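Draner opens its grasp planner for small bottles and vials

Draner, the robot software company based in Undau, has released the planning and perception package it uses for handling small pharmacy containers. The package, called Kasetdale, went up in June under a license that allows both research and commercial use. It covers grasp selection, arm motion planning and a set of tools for replaying and labeling recorded runs.

The company has until now kept the code to itself and sold it only as part of paid integration work. Villads Ketilsson, who leads the planning team, said the change was mostly practical. Three of the firm's customers had written their own patches for the same parts of the planner, and none of the patches worked with each other.

"We were spending our days merging other people's fixes by hand," Ketilsson said. "It is easier to do that in the open."

Kasetdale is aimed at a narrow job: picking up containers that stand close together on shelves or lie in trays. Many general grasp planners treat each object as if it had free space on all sides. On a shelf of bottles that assumption fails quickly. A finger that closes well on one bottle may push the one behind it, and the shelf above limits how far the wrist can tilt.

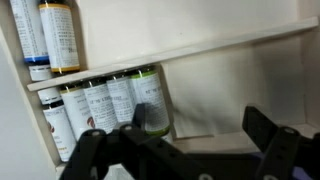 The planner deals with this by scoring the approach and the grasp together. For each candidate it checks the swept volume of both fingers against the neighboring objects and the shelf, then drops any path that passes too close. By default it considers 55 candidates per object and keeps the best 16 for a slower, more exact check. Both values can be changed in the settings file.

Perception runs on the wrist camera, with an optional fixed camera for the first look at the work area. Sirkka Kallio wrote most of that part. She said labels were less useful than the team had hoped, because the print is often too small or blurred to read at the distance where the arm has to commit to a grasp. The released version uses label reading only as a final check, after a container has been lifted and turned toward a camera. Until then it goes by shape, cap and any colored bands.

Glossy caps were another source of trouble. Bright spots shift as the camera moves, and early versions of the tracker sometimes followed the highlight and lost the bottle. Kallio's fix was to mask out the brightest pixels before matching one view to the next. The same filter turned out to help with shadows from the gripper, once a second threshold was added at the dark end. It is switched on by default and adds a small delay to each frame.

Clear plastic is still a weak point. Depth readings on transparent trays are patchy, so the software does not try to rebuild the tray surface. It fits a simple box around the tray's outline and treats the vials as separate objects inside it. A vial lying on its side gets its own set of grasps, with the fingers lined up across the long axis. Vials that touch each other are handled one at a time, and the planner looks again after each pick. 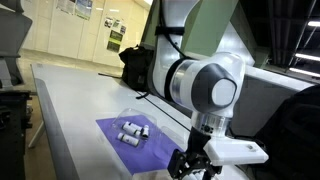 Motion planning can be used with or without the perception tools. A site that already has its own object detector can send poses to the planner directly. Drivers for three arms are included, along with a template for adding others. The planner also takes a description of anything fixed to the wrist, such as brackets or sensors, so that these parts are counted in collision checks. Ketilsson said that was the most common mistake in the support requests the company gets - a user mounts something new on the tool flange and forgets to add it to the model.

Cables are not modeled. The documentation recommends setting joint limits by hand to keep cable runs from being pulled tight, and it gives a short procedure for doing so.

The replay tool may be of interest even to people who have no use for the rest. It steps through a recorded run with the camera views, joint positions and planner decisions on one timeline, and shows which candidates were rejected and for what reason. Aino Lappalainen built it for the company's own debugging. It reads logs saved at 30 frames per second, and support for mixed rates is planned.

The first outside group to use the package was Hafþórsson, a lab automation firm that has had early access. Ruby-Lee Ellery, an engineer there, said setup went faster than expected but that the error messages needed work. "You get a code and then you go looking in the source," she said. Draner has since added plain-text messages for the most common faults.

Ellery's team has also sent in a change that lets the planner reuse a previous path when only one object has moved. It has been accepted and will be part of the next version.

Lenni Koskela, who looks after releases at Draner, said the next version will also bring better handling of caps of different widths on the same shelf and a rewritten installer. Bug reports are open to anyone. Paid support will continue for existing customers on their current terms, and the company has no plans to charge for the package itself.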